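**Progress report to the Erkarley fund – two-arm threading cell, Iddale workshop**
December 2018
Prepared by Radoslava Zeman

Most of this period went on a fault in the threading task, so this report covers that first.

## What went wrong

The task is to pick up a thin red cord and pass it through the green blocks on the white board. In run 227 the right arm did not release when told to. The controller logged the gripper as open, the motor stayed energized, and the arm started its next move with the cord still held. Jabari Mohamedi hit the stop. There were no injuries and no damage beyond one cord.

The grip we use leaves a short end of cord below the fingertips, which gives the motor very little slack to work with if a release fails.
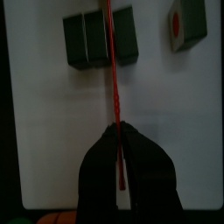
## Cause

Ulises Godoy went through the logs of 1242 earlier runs and found the same false "open" signal in 18 of them. In those cases the fingers let go a moment late and the run carried on, so we missed it. The position sensor was reporting the commanded value when its cable dropped out – a default setting we should have changed at installation.

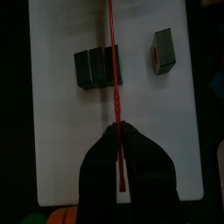

*Cord held in the gripper over the board, blocks behind.*

## Work done

- The controller now treats a lost sensor signal as a stop.
- Both sensor cables have been replaced and clamped.
- Shared space over the board is limited to one moving arm at a time. The two arms work very close together there, and a late release on one side could pull the other into a collision.

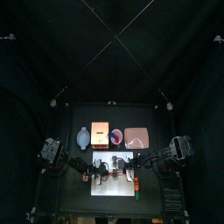
- Noémie Maillard has rewritten the restart procedure. Two people now sign off after any stop.

## Cost and schedule

Parts came to 1359 dollars, taken from the repair line. We lost around two weeks. The Vinamley demonstration moves to January, and Iara Figueroa has told the team in Cáceres. We still need your approval to buy a spare sensor for each arm.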